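4 min read
May - by the Sitance storage study group

4.2 Do open baskets help people find things?

The claim that open baskets shorten search time is repeated often in the home storage literature, and we doubt it. Our own log holds 1,303 searches, and the gain over lidded boxes was small enough to vanish once we dropped the searches in which the basket held a single item. The Furden survey reports a much larger effect, but it asked people how quickly they thought they had found things - a weak measure at best.

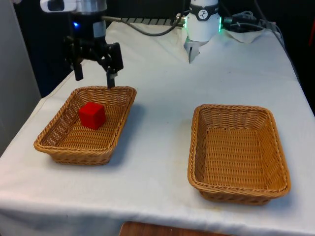 Figure 3. Two wicker baskets on a white cloth, the left one holding a red cube.

Basket depth and weave are usually blamed when a search goes badly. We suspect that fill matters more. A bright red block on a light tan weave, with bare floor on all sides of it as in Figure 3, is about as easy a target as one could ask for, and results from such layouts say little about a hall basket full of gloves. Of the 90 households in the Prorno sample, 78 kept more than one kind of thing in the same basket.

Contact the study group | Copyright Sitance | Back to top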